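27 November 2024

Back at the Skiven arm today, the whole morning. Since March it drops every soft package a little too early, and I was sure the fault was in the finger pads. Zlatko Leka said on the phone that I should first check the zero position of the gripper before I buy new pads from Trakley. I did not want to hear this, but I opened the cover anyway.

He was right. One of the two screws that hold the left finger had become loose, so the finger was standing a little bit crooked. I cleaned the thread, put a drop of glue, tightened it again and ran the zero routine 2 times, until both runs gave me 128. 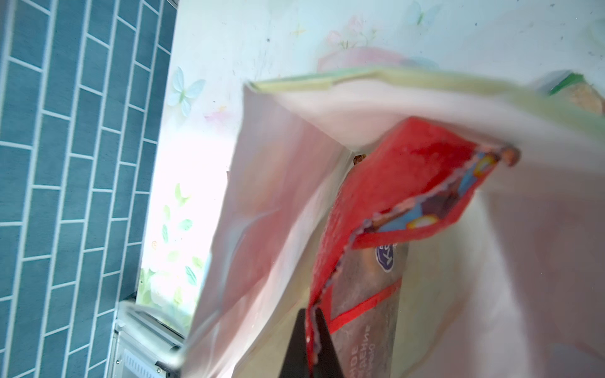

After this I changed the closing force in small steps. Too much force and the wrapper gets crushed, too little and it slides away – the good value is somewhere between, and I wrote it with pencil on the inside of the cabinet door. The cable at the wrist I also fixed with a new tie, because it was rubbing on the joint.

The manual asks for grease after every 1000 cycles. I must look at the counter tomorrow, I forgot it. Also to order: one tube of grease, small screws, and maybe still the pads.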